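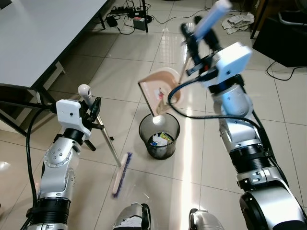

Sweep first, then mop. A wooden broom head on light glossy tile.

Tetura Floor Soap for Glazed and Polished Tile

We use cookies to remember what is in your basket. By staying on this site you agree to this. OK / Change settings

If you've ever mopped a shiny floor on a Saturday morning, stood back to admire it, and then watched the sun come in and show you every swirl and streak you just put there, you'll understand why we took so long to settle on a tile soap for the Miven shop. We tried a good many. Some smelled wonderful and left a film you could write your name in. One cleaned beautifully and made the kitchen smell like a swimming pool until supper. Tetura is the one that stayed under our own sinks, and we've been selling it for over five years now.

It's a plain, low-foam soap made for us by Karpenko, a small soap works that mostly supplies bakeries and guesthouses. There's no wax in it and no shine additive. Glazed tile already has its shine, and most of what dulls it is old cleaner sitting on top, so the first few times you use Tetura the mop water may look worse than you'd expect. Keep going! That's the old stuff coming up, and by the third or fourth wash it usually settles down.

How to use it

Sweep or vacuum well, corners too. Grit left on the floor gets dragged along by the mop and can leave fine scratches, and you'll only notice them later when the light is low. Put 2 capfuls in a bucket of warm water – warm, please, and no more than that, as very hot water dries too fast and leaves marks on a glossy surface. Wring the mop until it stops dripping and work backward toward the door. Change the water when you can't see the bottom of the bucket.

You don't need to rinse on an ordinary wash. If your water is hard (ours is dreadful) a quick pass with a dry cloth or an old towel under the mop head makes a real difference, and it takes less time than you'd think.

For sticky patches, put a few drops straight onto a damp cloth, lay it over the spot, and go off and have your coffee. It should wipe away when you get back.
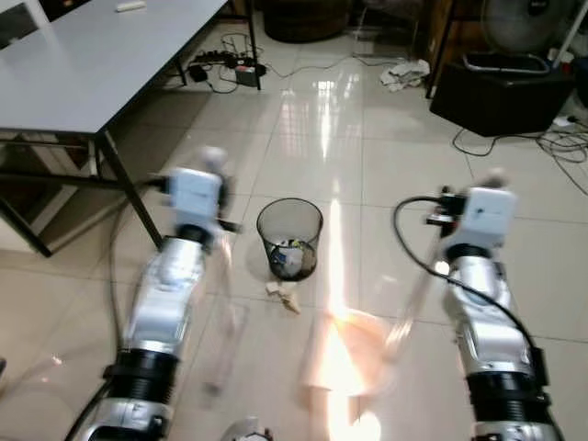 Large beige tiles with thin grout lines, and a black wire-mesh wastebasket.

A word about grout

Tetura is gentle on grout, sealed or not, and regular washing will keep pale lines from going gray too quickly. It won't bring back grout that has been dark for years. For that you want a paste and a stiff brush, and the patience to do one small stretch at a time. We like the Ramia brush for this because the handle is long enough to save your knees a little. Do the grout first and the whole floor afterward, and lift wastebaskets, plant pots and chairs out of the way before you start. Mopping around them leaves a ring that is surprisingly hard to blend in later.

Where not to use it

Please keep it off marble, limestone and other natural stone, and off wood of any kind. It's fine on porcelain, glazed ceramic and most vinyl. If you aren't sure what you have, try it somewhere out of sight, behind a door or under the refrigerator, and let it dry overnight before you decide.

Sizes and scents

Bottle: 2 pints
Refill can: 5 pints
Scents: 4 (unscented, lemon peel, bay leaf, green tea)

The unscented is our best seller by a long way, and it's the one we'd suggest if you have a cat or a baby who spends a lot of time down at floor level. Bay leaf is lovely in a hallway but a little strong in a small bathroom. The refill can has a screw spout and pours neatly if you tip it slowly. Please rinse and keep your bottle – the cap is your measure, and the cans don't come with one.

Store it somewhere frost-free. If it does go cloudy in a cold garage, bring it indoors, let it warm up, and give it a good shake.

Recently viewed
Ramia Long-Handled Grout Brush
Karpenko Laundry Flakes, Unscented
Miven Cotton Mop Head
Tetura Dish Soap, Lemon Peel

Contact us | Shipping and returns | © Miven Household Goods | Back to top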